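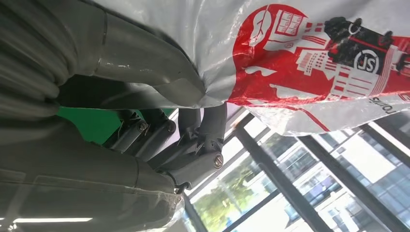 Fernanda Pacheco's view was that a carrier bag should be judged on its third trip to the shops, and she told us so before we had even settled on a title. Any bag looks good on day one, she said, so find out what people do with them afterwards. We liked that so much that we threw away our first plan and built the whole project round it!

# What happens to the bag? Second lives of plastic carrier bags

**Group:** Martim Macedo, Albertina Seixas, Afonso Sequeira
**Supervisor:** Michalis Papadakis

## Why bags

All three of us have a drawer, a hook or a bigger bag at home that is full of smaller bags. Afonso's family calls theirs "the nest". We wanted to know how long a bag stays in use, what it carries once the shopping is out of it, and whether the printing on it makes any difference to whether it gets kept. That last question was Albertina's - she is mad about printed packaging and collects the stuff - and it ended up being our favourite part.

White bags with one strong colour were the ones she kept coming back to. A big red print of buildings, with the windows and rooftops picked out in white lines, is far more fun to look at than a plain shop name. Creases do funny things to a drawing like that, stretching the straight lines of the buildings, and lettering can end up upside down depending on how the plastic hangs.

## How we did it

We put a short paper questionnaire through doors in Dirnska and left a box for replies at the Tirkora reading room. We started in January and went back for the box after 4 weeks. By then we had 536 filled-in sheets, which was brilliant, and a very sore wrist each from typing them up.

People were asked to think of one bag they had at home and tell us:

- where they keep it
- what it last carried
- whether it has a picture, only words, or nothing on it
- what would make them throw it out

We also did a handling test with bags from our own homes. Each was folded flat, opened, filled with tins, emptied and folded again, and we noted where the first tear came.

## What we found

Bin liner was the most common second job by a long way. After that came wet swimming things, shoes in a suitcase and lunch. One person keeps seed potatoes in theirs, and another has had the same bag over a bicycle saddle for 2 winters.

Bags with a picture were kept longer, going by what people told us. Several wrote that they "save the nice ones", and a few admitted to having bags they won't use at all in case they get spoiled.

In the handling test the handles went first, usually at the inner corner. Creases in the printed parts turned pale after a lot of folding, but we didn't get a tear along one.

## Problems

Our third question was badly worded. Some people ticked both "picture" and "only words" for a bag with a logo, and we had to leave those sheets out of that table. Martim also thinks the tins were too kind a test and wants to repeat it with something that has corners - milk cartons, maybe.

The typed-up answers are in the blue Huditz folder, with the tear notes at the back.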